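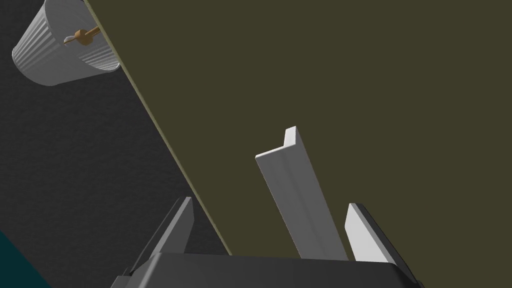
Elango Murthy was told at breakfast that he would open the batting. Skornel had gone home in the night because his wife was having the baby early, and the captain said it across the table while buttering his toast, as if he were asking for the jam.

"You did it at school," Ambrosio said.

"I did it twice at school."

"Well, there you are."

Elango was 17 and had come to Banport to carry drinks. He had played three games for the second team, batting at seven, and had been brought along as cover for a bowler with a bad knee. He went back to his room and looked through his kit. He had two bats, and the better one had a split near the toe that he had taped himself. He rang his mother, who was at work, and left a message that did not say anything useful.

Pushpa Vashisht had coached the side for four seasons. She found him by the nets an hour before the start, putting his pads on too soon.

"Take those off," she said. "You'll be sick of them by the time you get out there."

He took them off. She threw him balls for ten minutes, all of them full and straight, and he hit most of them. She did not tell him anything about his feet or his hands. When he asked what the left-armer did with the new ball, she said he swung it in and got cross if it didn't swing.

"Anything else?"

"Gava will talk to you between overs. You don't have to answer him."

Banport batted first and made 319, which was some 40 more than anyone had wanted. Elango fielded at deep square leg and dropped one, a hard chance low to his right, when their captain was on 61. Their captain went on to 103. At the interval Ambrosio ate a plate of rice and said nothing about the catch, and Elango could not decide whether that was kind.

He walked out with Gava. The ground was half full and a group of schoolboys was banging on the boards at the far end. Gava took the first ball, and hit the third for a single, so Elango faced the fourth. It swung in, as she had said it would, and struck him on the thigh. The next one he left alone. The one after that he pushed into the covers and they ran, though there was hardly a run in it.

"My brother-in-law wants me to buy a boat," Gava said at the end of the over.

Elango nodded.

"I can't swim. He knows I can't swim."

It went on like that. Gava talked about the boat, and the price of mooring it, and a dentist he did not trust. The left-armer stopped swinging the ball in his fourth over and got cross. Elango hit him over mid-on and then, next ball, through the same place along the ground. He looked up at the scoreboard once and saw that they had 58 between them, and after that he did not look again until the partnership reached 100 and Gava came down the pitch to shake his hand.

He was out soon afterwards, caught behind off a ball he should have left. He had made 44. He stood there a moment — he thought he might have missed it — and then the umpire's finger went up and he walked.

Pushpa was sitting on the steps with the scorebook on her knees. She moved her bag so he could get past.

"You played at that," she said.

"I know."

"Go and have a drink. Then take one out to Gava."

He unbuckled his pads and left them by the door. His mother had rung back twice. Out in the middle Ambrosio was taking guard, and there were 196 still to get. Elango filled two bottles at the tap, found a dry towel and went to wait by the rope.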